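Hand-held gripper kit, evaluation unit: inspection checklist
Site: Trurnilstead
Kit supplied by: Ruppert
Checked by: Wiebke Kröger
Second reader: Takumi Ikeda
Revision 4, February

Status codes: OK, OK with comment, HOLD. A HOLD on any line in section 1 stops the session. Comments are kept short and go under the line they belong to.

1. Before power-up

1.1 Case and packing list complete. OK
Comment: Spare finger pads were in the lid pocket, which the packing list does not mention. Ruppert to correct the list.

1.2 Housing free of cracks, no sharp edges at the grip. OK with comment
Comment: Slight flash along the mold line under the grip. Removed with a deburring tool. G. Bauerfeind asks that the second unit be checked for the same fault before it is issued.

1.3 Pivot screws tight, thread lock visible. OK with comment
Comment: The manual gives no torque value. Checked by hand with the supplied key, no movement. Value requested from Ruppert.

1.4 Linkage moves through full travel without catching. OK
Comment: 37 open and close cycles, unloaded. Slight click near full open on the first few, none after.

1.5 Pinch points marked. HOLD, released
Comment: No marking between the linkage arms and the body. Yellow dots added at both places by J. Nolte. The supplier's answer is that marking is optional for hand-held use. We do not agree and will keep the dots.

1.6 Cable strain relief fitted and cable clear of the linkage. OK

1.7 Battery contacts clean, pack seated, latch closed. OK
Comment: The latch closes with very little force. Recheck after any drop.

2. Work area

2.1 Floor dry and clear where the operator will stand or kneel. OK
Comment: For home sites, shoes, bags and loose clothing are to stay outside the reach of the operator's feet. Applies to floor-level tasks in particular.

2.2 Cloth or mat lies flat, no fold under the container. OK

2.3 Test items closed and undamaged. OK with comment
Comment: Wrapped candy is accepted for the light-object task. Replace any piece with a split wrapper. Do not eat test items, including after the session.

2.4 Doors within reach of the operator closed or wedged. OK with comment
Comment: Add a wedge to the kit. Hukwood already carries one.

3. Operation

3.1 Operator has read sheet 5 and removed rings and bracelets. OK

3.2 Free hand kept away from the finger pads while they close. OK with comment
Comment: R. Bragança reached in twice to straighten an item. Open fully, withdraw the tool, then adjust by hand.

3.3 Approach to an open container made with the pads spread, body clear of the walls. OK with comment
Comment: The side discs are wide compared with the body. On a small carton, judge clearance from the discs and not from the pads. Packets at the near end of the carton are harder to reach than those at the far end.

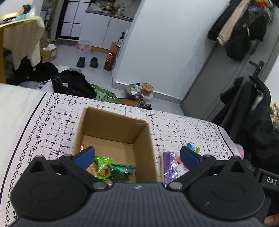 3.4 Grip force suited to item. OK with comment
Comment: Thin wrappers crease at the default setting. One step lower held all test items. The setting returns to default after a battery change and has to be entered again.

3.5 Session length. OK
Comment: Break after 9 minutes, wrist fatigue reported at around that point by both operators. The supplier's figure is longer and was presumably measured at table height.

3.6 Temperature of housing at end of session, by touch. OK

4. Shutdown and storage

4.1 Pads wiped, residue removed from pad edges. OK

4.2 Battery out before the tool goes in the case. OK

4.3 Faults entered in the log at Linton the same day. OK with comment
Comment: Log entry for 1.5 was missing. Added by T. Ikeda.

Open points for Ruppert: torque value (1.3), pinch point marking (1.5), force setting lost at battery change (3.4). Purchase decision waits on 1.3 and 1.5.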